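Zenent Gear Table Kit

A tabletop assembly kit for robotics classes, clubs and student teams

Home / Classroom Robotics / Arm Tasks / Gear Table Kit

Made by Pinier. Item 413. Updated April 12, 2026.

If your students have a robot arm and have already stacked every block in the building, this is the kit we'd love them to try next. The Gear Table Kit is small, it fits in a shoebox, and it gives a team weeks of good problems to chew on. Pick up a little metal gear. Carry it over. Set it down where it belongs. Now do the next one so that the teeth mesh with the first. Sounds easy, and for a human hand it is! For a student-built program it's one of the most satisfying things we've ever put in front of a class.

The kit started as a club project. The Simard robotics club wanted a task that was harder than blocks but didn't need a whole afternoon of setup, and they asked us for parts. We sent a bag of spare gears and a rough base. They sent back a list of changes, then a longer list, and most of what's in the box today comes from those two lists. The pegs are shorter than they were. The base is heavier. The mat was their idea too, and we fought them on it for a while (they were right).

What's in the box

Round base with three gear positions
Metal spur gears, two full sets, so a lost gear doesn't stop the class
Fabric-topped work mat
Pegs, plus spares in a small bag
Hex key for the pegs
Printed task booklet, 56 pages
Storage tray with a lid that snaps

The arm, gripper, camera and computer are not included. The kit is made to work with what you already have.

What it asks of a team

The first tasks in the booklet need just one gear. Students jog the arm by hand controls, close the gripper on the teeth, lift, and put the gear back on the mat. We like this part because everybody gets a turn and everybody drops one. By the end of the first session most teams have worked out that where you grip matters a lot. Across the teeth is slippery on some grippers and rock solid on others, depending on the finger pads. Let them find out. There's a page in the booklet for drawing their own finger tips, and the drawings we've seen are wonderful.

Next comes placing. The hole in the gear has to find the peg, and a miss of a couple of millimeters is enough to leave the gear sitting crooked. Teams usually try going straight down first. Then somebody has the idea of wiggling in a small circle on the way, and the whole table gets excited.

Then meshing, and this is where the kit really comes alive – two gears side by side, teeth lined up, and the second one won't drop unless it turns a little. A team can solve that with a wrist twist, with vision, or with patience and a lot of retries. All three count. The booklet gives the same number of points for each.
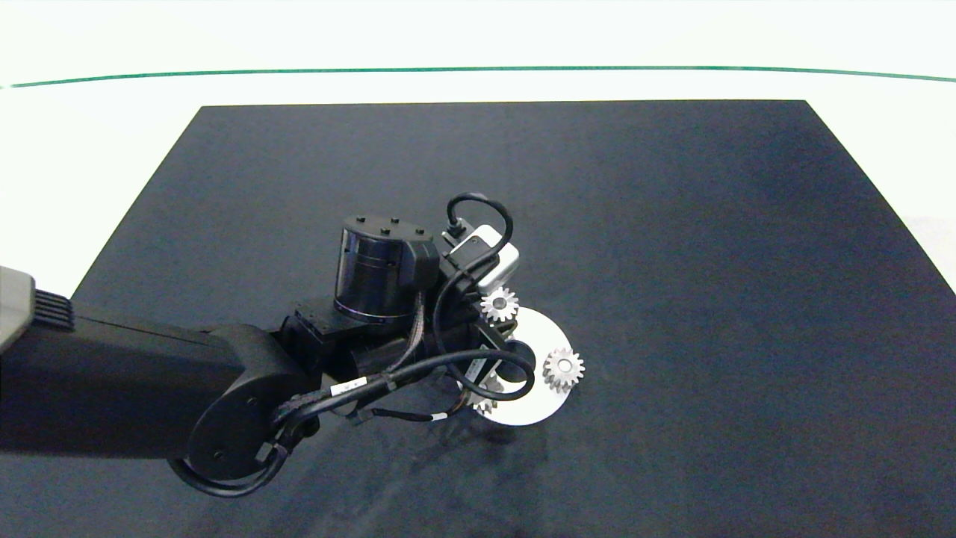
Does a team need a camera on the arm to use this kit?

Only the last part of the booklet calls for one. Every task before that can be done with saved positions and careful placement of the base, and plenty of teams get all three gears down that way. A wrist camera makes it easier to handle gears that start in random spots, so it's a great upgrade once the basics are working.

About the gears

We get asked why they're metal. Plastic gears are lighter and cost less, and we tried them. They stick to rubber finger pads, they skid when you let go, and the teeth wear down after a season of being squeezed. Metal gears sit where you put them. They also make a lovely little click when they seat, and students start listening for it.

The one drawback is shine. Bare metal reflects whatever light is in the room, and a vision program that works in the morning can fall apart after lunch. We could have painted them. Instead we left the finish alone and wrote a chapter on lighting, and it has turned into one of the most talked-about parts of the booklet. Try a desk lamp. Try moving the desk lamp. Try looking for the dark hole in the middle instead of the bright edge. If your team would like matte gears anyway, a set is available as a spare part, listed further down.

About the mat

The mat is there for three jobs. It keeps gears from rolling off the table when they land on edge. It gives a camera a plain background. And it saves your fingertips and your gripper when a program goes too low, because the soft top has some give to it. A crash into a bare tabletop can bend a finger. A crash into the mat usually just earns a groan.

Shake it out now and then, and roll it for storage. Folding leaves creases, and a crease in the wrong spot will tip a gear enough to spoil a pickup. If yours has arrived with wrinkles, lay it flat under some heavy books overnight.

Which arms work

Any arm that can reach the middle of the mat, turn its wrist and hold a small part steady. Parallel grippers are the easiest place to start. Three-finger grippers work too, with a bit more thought about how they close. Suction is a no for this one – the hole and the teeth don't leave enough flat surface.

If you're not sure, set a coin on a table and have your arm pick it up by the edge, move it over, and set it down in the same place ten times. An arm that can do that will have no trouble here. An arm that gets most of them will still be fun, and the team will learn a lot about why it misses.

One tip on cables: leave more slack at the wrist than you think you need, then turn the wrist all the way in both directions by hand before running anything. The meshing tasks use a lot of rotation. A loop that looks fine at rest can snag a gear you've just placed, and that's a heartbreaker in a timed run.

Running it as a class

The booklet is split into short tasks so you can stop nearly anywhere. A class with one arm can rotate teams, with one team at the table and the others working on their programs or their finger designs. A score sheet in the back can be copied as often as you like.

Please keep hands off the mat while the arm is powered and moving. One student runs the program, one stands by the stop button, and they swap after each run. Safety glasses are a good habit for the whole group. Gears are small parts, so this isn't a kit for rooms with very young children.

Running it as a competition

The Garthorpe student challenge used an early version of this kit, and we've put their rules in the booklet with a few small fixes. Teams start with all the gears on the mat and none on the base. A gear that's fully seated scores two points. A gear that's seated and meshed with its neighbor scores two more. Leaning gears score nothing until they drop. Teams may reset once, with a penalty, and the clock keeps going.

What we love about this format is how different the runs are. You get the team that goes slow and careful and seats everything, and you get the team that races and has a gear skid halfway to the judges. Both get cheered. There's also a driver-controlled round for newer teams, with the same scoring, and it's just as tense to watch.

Good first project ideas

Log every pickup for a session, hit or miss, and plot where the misses land.

Design finger tips with a notch that fits between the teeth.

Write a program that takes the gears back off again. Harder than it sounds!

Turn one seated gear with the gripper and see if the others follow.

Swap programs with another team and try to run theirs without asking for help. This is the best lesson in writing comments we know of.

Spare parts

Single gear, bare metal
Set of gears, matte finish
Peg bag
Base without pegs
Replacement mat
Extra task booklet
Storage tray

All spares fit every version of the kit, including the early ones. If your base has the taller pegs, you can keep using them or swap to the short ones with the hex key. Short pegs are friendlier for beginners.

Care

Wipe the gears with a dry cloth before class. Skin oil builds up and makes them slippery, and it's an easy thing to forget when a gripper starts dropping parts for no clear reason. Don't oil them. Check the pegs for wobble at the start of each term and snug them up if needed. Store the gears in the tray, teeth apart, so they don't scratch.

Ordering for schools and clubs

Purchase orders are welcome. Clubs without a school account can order through the regular cart. The task booklet can be downloaded before you buy, and we'd encourage you to read it with your team first and see which tasks they argue about.

If your students come up with a new task, send it in. We add new ones at each printing, with the team's name on the page.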